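Gerkwood Simulated Wrist View Set

Data card and usage notes, third revision

Summary

Gerkwood is a set of simulated pick attempts recorded from a camera mounted at the wrist of a two-finger gripper. It was built to train and check grasp policies that work from one low-detail view close to the fingers. The set holds 632 episodes. All of them were rendered; none were recorded on hardware. The simulator is Tremari, our in-house wrapper for physics and rendering, and the episodes were driven by hand through the Vallden teleoperation client.

The set is small on purpose. It is meant for fine-tuning and for regression tests on a policy that has already been trained on something larger. Training from scratch on Gerkwood alone gives poor results and we do not support that use.

What is in an episode

One episode is one attempt by one operator to close the gripper on a target part and lift it. Each episode folder contains:

wrist/ - rendered frames from the wrist camera, stored in order
state.csv - joint positions, gripper opening and commanded velocity, one row per frame
scene.json - part list, part poses at reset, light settings, random seed
outcome.txt - a single word: lifted, dropped, missed or aborted

Frames are stored at 10 per second and no episode is longer than 30 seconds. The teleoperation client runs faster than that internally. State rows are resampled to match the frames, so a short spike in commanded velocity may not show up in state.csv. If you need the raw control stream, it has to be exported again from the Vallden logs.

Coordinates are in the gripper base frame unless the column name ends in _w, in which case they are in the world frame. Angles are in radians. Gripper opening is given as a fraction of full travel, where 0 is closed and 1 is fully open. An earlier revision had this reversed. Check the revision field in scene.json before mixing old and new episodes.

Parts

Target parts are boards, blocks, short rods and bent plates. They are plain meshes with flat or lightly shaded surfaces and no texture maps. Each scene has one target part and may contain distractor parts near the edges of the workspace. Distractors come from the same mesh library and may be partly outside the view at reset.

Boards are over-represented. This was requested by the users of the first revision, whose policies did well on blocks and badly on long parts. A long part seen from the wrist shows strong perspective, and its far end may be outside the view for the whole attempt. Policies trained mostly on compact parts tend to aim for the center of the visible area, and on a long board that can be a poor place to close.

How episodes were collected

Operators sat at a desktop workstation with a six-axis input device and saw only the wrist view. We did not give them an overview camera. The policy has no overview camera either, and in early trials operators who had one made approach moves that could not be explained from the wrist frames.

The procedure for each attempt was:

1. Tremari loads a scene from the seed list and opens the gripper.
2. The operator waits for the reset tone, then starts the approach.
3. The operator closes the gripper once. Reopening and trying again within the same episode is recorded as aborted.
4. If the part is held, the operator lifts straight up until the client ends the episode.
5. The outcome is written by the simulator from contact and height, and the operator confirms or flags it.

Flagged episodes were replayed from the state log and relabeled where needed. The flag itself is kept in scene.json under operator_flag.

Seeds were drawn from a pool of 300. Most seeds were attempted more than once, by different operators, so the set contains several approaches to the same starting layout. Split by seed, never by episode. The split files in splits/ already do this. Random splits by episode leak layouts from training into test and make the scores look much better than they are.

Rendering

Version three uses the plain renderer. There is no background mesh, so any pixel that does not hit a part or the gripper comes out black or close to it. Materials are gray. Shadows are off in most scenes. We tried a textured variant, named Yazzie, and it is still available on a separate branch, but its state files have not been checked and it should not be used for reported numbers.

The plain look has a cost. Edges between a part and the background are very clear, while edges between two gray parts can be weak. A model may learn to depend on the first kind and fail on the second. Users who plan to move to real cameras should add their own background and material changes during training.
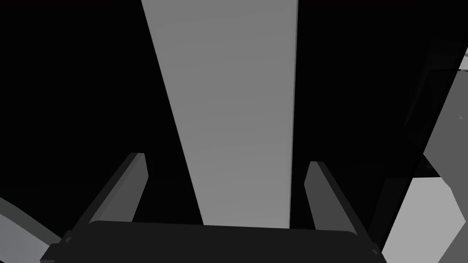 Tremari simulation lab, January

The wrist view above is representative of the board scenes. The fingers are spread, and the light gray board runs down through the gap between them, narrowing toward the palm. Note how much wider the board looks at the top of the view than near the gripper. A cropping step that keeps only the lower half of the image removes a large share of the shape information, and we advise against it. The palm and fingers should also stay in the crop. They are the only fixed reference for scale in this view.

The gray shapes along the right side are the sort of content that causes trouble for segmentation models. They are only partly in view and close in tone to other surfaces. We do not supply masks for objects at the border. If your pipeline needs them, render them from scene.json with the mask tool, which writes one id per mesh.

Known problems

- Small pale specks can appear on flat panels. We have not traced the cause. They are left in the frames, and a filter that removes single bright pixels does not catch all of them.
- Contact on thin edges is unreliable. A board gripped by its narrow side may slide in a way that a real one would not. Treat dropped outcomes on boards with care.
- The gripper fingers are rigid in the model. There is no pad and no flex, so closing force has little meaning beyond a threshold.
- Operator skill was not balanced across part types. The rods were collected late, by operators who had already done the boards and blocks.
- Aborted episodes vary a lot in length. Some end within a few frames of reset. The loader skips these by default; set keep_short to true to include them.

Loading

The loader is in tools/load.py and needs only the standard scientific packages. Point it at the root folder and name a split:

python tools/load.py --root gerkwood --split train

It prints the episode count and any folder that failed the checks. A folder fails if the number of frames and the number of state rows do not match, or if outcome.txt holds anything other than the four allowed words.

Changes in this revision

Gripper opening now follows the 0 closed, 1 open rule everywhere. Split files were rebuilt by seed. The bent plates were added. Two fields in scene.json, light_mode and light_dir, were merged into a single light block, and the old names are no longer read by the loader.

Open items for the next revision: masks for objects at the border, a check on Yazzie state files, and a second camera offset so that policies can be tested against small mounting errors.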